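Dad has had headaches every morning for two months, GP or optometrist first?

Posted by Marites Sison, September 30, 2025

My father is 71 and has been waking up with a headache since August. It sits behind his eyes and goes off by mid-morning. He takes paracetamol for it, two tablets of 500 mg, and says that fixes it, so he won't see anyone. Last week he mentioned that the print in the newspaper has gone blurry on the left side, and he blames his reading glasses, which are four years old.

The GP in Malabanan has no appointments for nine days. The optometrist at Erkham can see him tomorrow. My brother thinks we should wait for the GP because an optometrist will only sell him new glasses. My husband says go to emergency, and Dad has flatly refused to sit in a waiting room all night over a headache. He has mild high blood pressure, takes one tablet a day for it and doesn't smoke. No falls, no vomiting, speech is normal.

Would an optometrist pick up anything serious, or is it a waste of a trip? It's an hour's drive each way.

Rommel Yap

Take the optometrist appointment, but ring the GP clinic again this morning as well. Don't just ask for the next appointment. Tell the receptionist he is 71, the headaches are new and his vision has changed on one side, and ask for a nurse or doctor to call you back. Clinics usually hold a few spots for the same day and they go to people who say what the problem is.

I worked the front desk of an optometry practice for eleven years. A full eye exam is more than the letter chart. They look at the back of the eye, including the optic nerve, and they can see swelling there if pressure in the head is raised. They can also see bleeding or damage from blood pressure. A visual field test checks whether he is missing part of what he should see to one side, and you can have that sort of loss without realising it. If they find something they don't like they will write a letter and send him straight to hospital, and a letter helps when you get there.

Tell them about the headaches when you confirm the booking so they leave enough time. He will probably get drops to widen his pupils, so you should do the driving. Take his current glasses and a list of his medicines. 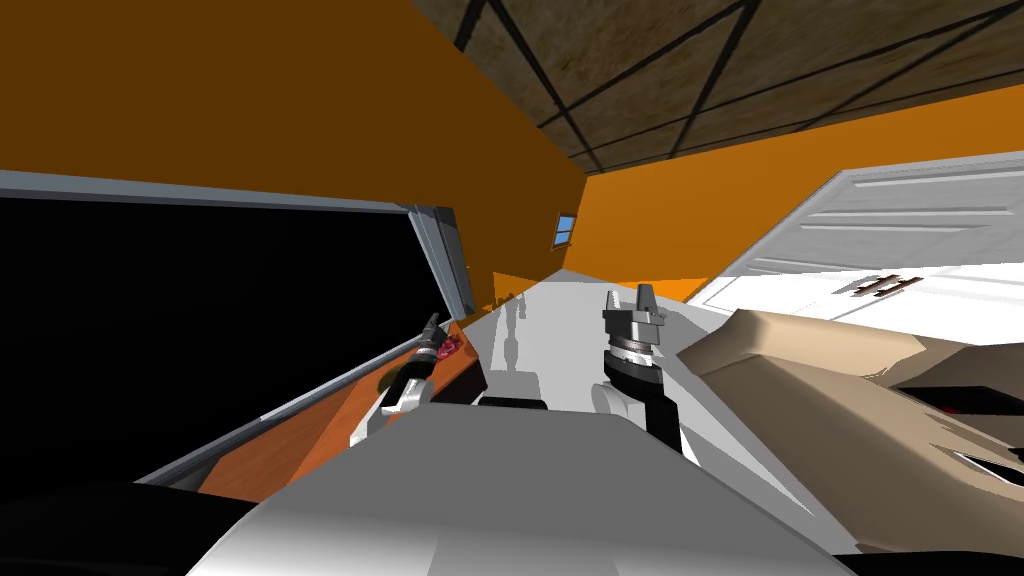 Computer-rendered view of two robot grippers and a long pale surface.

An eye exam can't rule everything out. If the optometrist says his eyes look fine, he still needs the GP. New headaches at his age need a proper look, and they may want blood tests or a scan.

Go to emergency or call an ambulance, whatever he says, if he gets a sudden severe headache, weakness or numbness on one side, a drooping face, trouble speaking, confusion, a seizure, or sudden loss of vision.

Jocelyn Aquino

Agree with Rommel. One thing to add: ask him if his scalp is sore when he combs his hair or if his jaw aches when he chews. In someone over 50 with a new headache and changed vision that can be giant cell arteritis, an inflammation of the arteries, and it can take your sight quickly. My mother had it. If he says yes to either, don't wait for tomorrow, take him in today.

Also write down what time the headache starts and stops and how many tablets he has. Mum told the doctor she took "a couple" and it came to a lot more than that over the week. Check the packets of anything else he takes for colds, because some of them have paracetamol in them too.

Florante Marquez

Could be his pillow. I had morning headaches for ages and changed to a flatter one and they went. Also get him to drink water before bed and cut out the coffee. Glasses from four years ago will be no good anyway so he'll need new ones.

Marites Sison

Thanks all. I asked him about his jaw and scalp and he says no to both. The clinic nurse rang back and they have fitted him in at 3.40 this afternoon, and I've kept the optometrist for tomorrow. He has agreed to both as long as I drive.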